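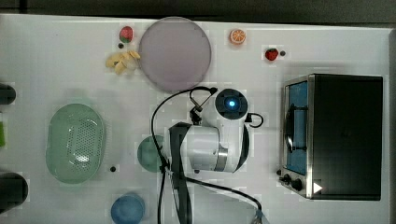
4. Evaluation of the Derkov Tabletop Kit

4.1 What was tested

The Derkov kit is sold as a complete package for small labs and teaching groups that want to run manipulation tasks on kitchen objects. The package we bought contains one arm, an overhead camera with a mount, a control box, the Bruvudex software on a USB drive, and a printed setup guide. Objects are not included. The seller offers a setup visit for an extra fee, and we did not use it. All work in this section was done by people who had read the guide and had no other training on the kit.

We ran the kit from February until the end of our test period. The software version was fixed on the first day and automatic updates were turned off. A newer version was released while we were testing. We did not install it, and none of the results below apply to it.

4.2 Workspace and objects

Figure 4 shows the workspace from directly above. The arm is white and stands near the center of a white table, with a black countertop toaster oven to its right. The other objects are a colander, bowls, a large round plate, and food items: bananas, strawberries, and an orange slice. The oven was never connected to power during the tests. It was used only for tasks that involve the door and the space inside.

Figure 4. Overhead view of the workspace with the arm, the toaster oven, and part of the object set. The cable from the top of the arm runs across the table to the left and then down toward the bottom of the view.

The setup guide recommends a plain, light tabletop. We followed this, and it has one cost. The detector in Bruvudex had more trouble with pale objects than with dark or strongly colored ones. The plate was the worst case. It is translucent, and the software often drew its outline too small or split it into two parts. Strawberries gave almost no trouble. We tried a gray mat under the plate for one afternoon and the outlines improved, but the mat moved when the arm pushed on the plate, so we took it out again. No mat was used in the runs reported here.

Object positions were changed between runs. The operator drew a card from a stack of 17 layout cards and placed the objects to match it by eye. We did not measure the placement error. The arm base and the oven stayed where they were for the whole test period, apart from one move that is described in 4.5.

4.3 Tasks

Tasks were taken from the list that comes with Bruvudex and were not rewritten. They fall into two groups.

The first group is pick and place. The arm picks up a food item and puts it in a bowl, in the colander, or on the plate. The run counts as complete if the item is at rest inside the target when the arm returns to its start position. An item that lands on the rim and stays there counts as a failure. This rule is stricter than the one in the guide, which accepts any contact with the target.

The second group uses the oven. The arm opens the door, places an item inside, and closes the door. We scored each step separately and also scored the full sequence. A door left slightly open was scored as not closed, even when the software reported the task as finished.

We left out the stacking tasks on the list. They call for two bowls of the same size, and our bowls did not match.

4.4 Results

We recorded 1,674 runs. The first 200 were used to learn the system and to settle the scoring rules, and they are not part of the results. The run logs were closed on 2024-09-28.

Pick and place with strawberries was the most reliable part of the kit. Most failures came from the release and not from the grasp. The arm tended to let go a little too high, and the fruit bounced out of the shallower targets. Lowering the release height in the settings file fixed much of this. The setting is not mentioned in the guide, and we found it by reading the file.

Bananas were harder. The software treats a bunch as a single object and aims for the middle of it. When the bunch lay flat this worked most of the time. When it lay with the stems toward the arm, the fingers often closed on one banana and the rest swung around during the lift. The item usually reached the colander but failed for the bowls, where there was little room for a bad angle.

The orange slice gave mixed results. It slid on the table when the fingers came in from the side. Results were better when the approach was set to straight down, although the slice was then sometimes squeezed hard enough to bend. We replaced the slices often, and a fresh slice was more likely to slip than one that had been out for an hour.

In the oven tasks, opening the door was the weak step. The kit has a preset for handles, and the preset assumes that the door swings on a side hinge. A toaster oven door usually folds down, and the motion has to be taught by hand. Teaching took one operator most of a morning. Once it was saved, the motion repeated well as long as the oven did not shift. The arm sometimes pushed the whole oven back a little while closing the door, and after several closings the saved motion no longer met the handle. We put rubber feet under the oven partway through the tests. This reduced the problem without removing it.

Placing an item inside the oven seldom failed once the door was open. The camera could not see far enough into the oven to check the result, so the operator had to look.

4.5 Faults and downtime

The control box stopped responding 2 times. Both times it came back after a restart, and the calibration had to be repeated. The seller replied to our report within a day and asked for logs. We sent them and had received no diagnosis by the time the tests ended.

The cable was a more frequent nuisance. It leaves the arm at the top and has to cross the table somewhere. With the layout in Figure 4 it passes on the left, close to the bowls, and on some layouts it touched an object as the arm turned. We moved the arm base once to get more slack and recalibrated afterward. Buyers should plan the cable path before they fix the base in place. A longer cable can be ordered from Derkov, but it was out of stock when we asked.

Calibration itself was simple. It uses a printed board, and the software gives clear instructions at each step. The board supplied with our kit was slightly curled, and we glued it to a stiff backing.

4.6 Comparison with the Akbari service

We also looked at Akbari, a subscription service that runs tasks on its own hardware at a site in Clornurberg and returns the logs and video. We used the trial plan, which allows pick and place only. The two offers are hard to compare directly. Akbari chose the objects, and its staff reset the table between runs.

The service saved us the daily work of placing objects and restarting failed runs. The logs were complete and easy to read, with a clearer record of grip force than Bruvudex provides. On the other hand, we could not change the release height or the approach angle, and these were the two settings that mattered most in our own tests. Requests for a different layout were handled by email and were usually done by the next working day.

For a group that needs results on a standard task and has no space for a table, the service is the easier choice. For a group that wants to work with its own objects, or with an appliance that has a door, the Derkov kit is usable in its present form if someone has time to teach the motions. The guide should be extended to cover the settings file and folding doors. We have sent both points to the seller along with our configuration, and the same configuration is listed in Appendix B.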